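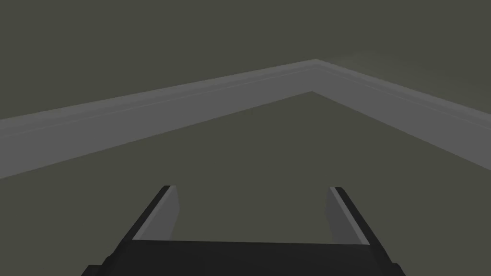
Work and Automation, Unit 4 handout: The picking line at Ponach
Notes by Bit-na Noh

Okay, so last time we ended with the big abstract stuff (deskilling, upskilling, who gets to use the word "efficiency") and a few of you looked ready to fall asleep. Today is one building and the people in it. Read this before section, and please read the Hornine chapter too, because I'm going to lean on it and I won't repeat it here.

The building

Ponach is a parts distributor. Small stuff, mostly: fittings, seals, brackets, the bag of four screws that comes with your shelf. The warehouse is in Maltitz and it has 300 people on the payroll across all shifts. When I first visited, in January, every order was picked by hand from bins. You got a list on a scanner, you walked, you reached, you dropped the part in a tote, you walked some more. The catalog for the small-parts hall is 3000 items, and the old hands know where nearly all of them live without looking.

Then came the picking cells. A cell is an arm with a two-finger gripper, and the bins come to it on a belt. Two cells went in first. The company that sold them, Semwal, does a lot of its setup in simulation: you build a plain version of the bin and the gripper on a computer, you practice the reach in there over and over, and only then do you touch the real line. I like this detail a lot (you'll have noticed I like details), and it's going to matter for the argument in a minute.

What changed for the pickers

The easy story is "robot comes in, picker goes out." Ponach did cut its temp hiring, and I don't want anyone in section to skip over that. Temps don't show up in the layoff numbers, so if you only read the company's own report you'd think no jobs went anywhere. Go back to the Unit 2 reading on who counts as an employee and put the two side by side.

For the permanent staff it was messier. Jong-dae Geum had been a picker for most of his working life and got moved to what they call cell tending. He clears jams, he swaps bins, he tells the system when it has grabbed two gaskets that were stuck together. His feet hurt less. He told me that was the first thing his wife asked about! But he also said the day got longer in his head. When you walk, you think about whatever you want, and when you tend a cell you're waiting for it to need you. He used the word "babysitting," and so did two other people I interviewed separately, which made me sit up a little.

Seo-ah Lim had a different time of it. She was the one who kept pointing out that parts end up jammed in the corners of the bins, where a hand can tip the bin and scoop but two stiff fingers have trouble getting in beside the wall. She started keeping a notebook of the bad cases. The Semwal people ended up building practice runs from her notebook, corners and all, and after a while she was sitting in on their calls. Her job title stayed the same the whole time. So did her pay, until she raised it herself.

Think about what's going on there. The knowledge about corners was always in the building. While people did the picking it was invisible, just part of being good at the job. The minute a machine had to do it, somebody had to say it out loud and write it down, and then it was worth money to a vendor. This is what Hornine is getting at with "surfacing," and I think the Ponach case is a cleaner example than the one in the chapter.

What changed for the supervisors

Short section, sorry, my notes from this part are thin. Woo-jin Cha ran the day shift and said the numbers got better and the conversations got worse. He used to walk the hall and hear things. With the cells he had a screen that told him the pick rate, and he caught himself managing the screen. He started doing a walk before lunch again, on his own, no policy behind it.

Bheki Mabaso, on nights, disagreed with nearly all of that. He thought the screen was fairer, because a quiet worker on a slow aisle had always looked lazy and now he could see why a number was low. I'd love for section to fight about this one. Both of them are describing the same screen.

For section

Bring one page, typed or handwritten, I don't mind. Pick a job you've had (babysitting counts, the real kind) and write down something you knew how to do that was never in the training. Then say who would own that knowledge if it got written down for a machine. Don't tell me whether automation is good or bad. I've read a lot of those pages.

Also, the Hornine scan on the course site is missing its last two pages. I'll bring copies.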